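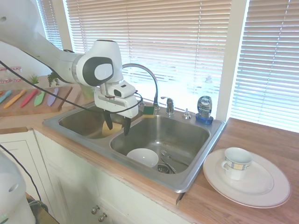
What does it take to get a dozen older veterans to a Sunday breakfast? Two vans, a phone list, and a start time late enough that people can get their pills down first.

I've been helping with the breakfast at the Granden hall since last fall, and I get asked about it enough that I figured I'd write it up. It runs once a month, September through May. Doors open at 9:30 and we serve until the food runs out or people go home.

The breakfast was Edit Orbán's idea. Her father served in the Navy and spent his last years in an apartment on the far side of Ciralside, where the bus stops running on weekends. He had a standing offer of a free meal at three different places in town and couldn't get to any of them. After he died she started calling around to see who else was in the same spot. She got 22 names in the first week, mostly from a sign-up sheet at the barber shop.

The vans came later. For the first few months it was just private cars, and Norbert Kovács did most of the driving in his own station wagon. He'd make three trips out and three trips back. A couple of the men use walkers, and the wagon only held one walker with the back seat in use, so somebody was always waiting. Now we borrow one van from the Methodist church and rent the other from Raudsepp, who give us the weekday rate. It has a lower step and a grab bar on the sliding door.

Money is the part I was least sure about when I joined. The year's budget is 4000 dollars and most of that goes to the van, insurance and gas. Food is cheaper than I expected. The bakery sends day-old rolls, we buy eggs by the case, and the Solulby orchard drops off apples until they run short in the winter. Our big fundraiser was a pancake supper in the spring, which brought in 344 dollars after we paid for the hall. I thought that was low. Edit thought it was fine, and she's been doing this longer than I have.

The phone calls are my job. I start on Thursday evening and go down the list. Most calls are two minutes. Some are half an hour, and I've stopped trying to hurry those. One man wants to know every time whether there will be sausage (yes, links, not patties). Another never commits to coming and has been at every breakfast but one. I mark him down as a yes and don't tell him.

We did have a rough morning in January. The church van wouldn't start and it was sleeting. Misaki Ikeda, who was supposed to be on coffee, took her minivan out and got the Ciralside group in two runs, and we held the eggs. People ate at 10:45. A few of them complained, which I took as a good sign, and then stayed until almost one playing cards.

A few things we changed after the first year:

- Name tags are gone. The men didn't like them and the women kept losing them.
- Coffee goes on the tables in carafes. Standing in line with a full cup and a cane didn't work.
- The flag salute is at 10:00, once the second van is in. Before that, half the room missed it.
- No speakers. We tried a fellow on estate planning and people left early.

Angharad Ruddock has started bringing a tape recorder for anyone who wants to tell a story. She was an Army nurse herself and people will talk to her. She has 30 recordings so far, most of them short. The library said it would take copies, but she wants each family to have theirs first, and she's mailing those out as she gets them labeled.

What we need most right now is a backup driver. You don't have to be a veteran. You do need a clean license and a willingness to be up early, and it helps if you can fold a walker. Imre Fodor will ride along your first time out and show you the route – he knows which driveways are steep and which doorbells don't work.

If you know somebody who ought to be on the list, leave a note at the hall with a name and phone number and I'll call them on Thursday.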